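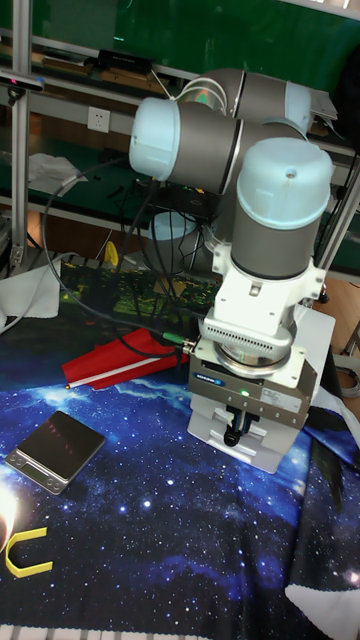

Fixing phantom contact stops on a wrist force sensor

Posted Friday, September 25, 2020 by Deisy Ayala

The symptom goes like this. You start the drawer routine, the arm comes down, and a hand's width above the table it stops dead and reports that it has hit something. It has hit air. You clear the stop, it goes up, it comes down, it hits the same air.

We lost most of August to this. The log said CONTACT Z, Juvix dutifully halted, and three of us took turns leaning over the table looking for whatever the robot was so sure about. What follows is the procedure I wish I'd had taped to the post.

Before you start: do not raise the contact threshold. I know it's right there in the settings, and I know the demo is tomorrow. Ours was 2,000 raw counts, someone raised it until the stops went away, and the next real contact was a good deal firmer than anyone wanted. Put it back where it was.

Step 1. Read the sensor with nothing happening

Park the arm in its home pose, gripper fingers closed, nothing held. Open the live force page in Juvix and zero the sensor. Wait a few minutes. If the Z value wanders off by itself with the arm parked, you have a warm-up problem or a bad sensor, and you can skip to the end. Ours sat at zero like a well-trained dog.

Step 2. Read it again in the pose where it stops

Jog at slow speed to just above the height where the stops happen. Keep a hand near the emergency stop and the other hand out of the space under the gripper. Write the Z value down. We got 2,492. Then roll the wrist a quarter turn and write it down again. We got 2,972, with the fingers still touching nothing at all.

A number that changes with the pose means one of two things: the tool weight is set wrong, or something is pulling on the tool.
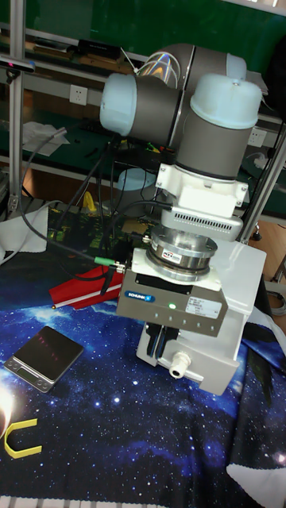
Check the tool weight first, as it's the boring one and takes five minutes. Take the gripper off with the power down, weigh it with its adapter plates and anything you've bolted on below the sensor, and compare with the payload entry. Anything above the sensor doesn't count. Our entry was for a bare gripper from before the Etley rebuild, so it was wrong, and I got very excited. Fixing it changed the reading by a little. The stops carried on.

Step 3. Suspect the cable

The gripper cable crosses the sensor. One end is plugged into the gripper, below it, and the other end goes off to the bench, and whatever tension is in between gets reported as force. The sensor can't tell a cable from a table.

With the arm stopped and drives off, lift the cable gently by hand, close to the connector, and watch Z. If it moves when you do, congratulations. Ours dropped most of the way back to zero, and I said a word that made Swanson come in from next door.

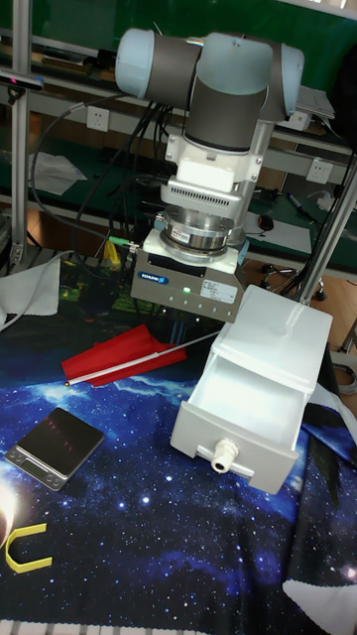
Rerouting is fiddly and worth doing slowly. Leave a slack loop at the gripper, then clip the cable to the arm above the sensor so that the pull lands on the arm instead. Jog through every pose in the program before you tighten anything, including the lowest one. Don't let the gripper's own status light talk you out of any of this. Ours is the small green one on the front, glowing away beside the SCHUNK plate, and it stayed green through every single phantom stop. The gripper was fine. It was being hung from its own cable, and it had no complaints.

Step 4. Zero, then prove it

Zero again at home and repeat the Step 2 readings. They should now stay well inside your threshold in both wrist positions. Then check that it still stops for real things: lower it slowly onto a block of soft foam and make sure it halts. Do this 3 times. A sensor that never trips is also quiet.

If it drifted in Step 1, take it off and send it in. Groseck turned ours around quickly when we had a different fault last year, but keep the mounting screws, as they don't come back.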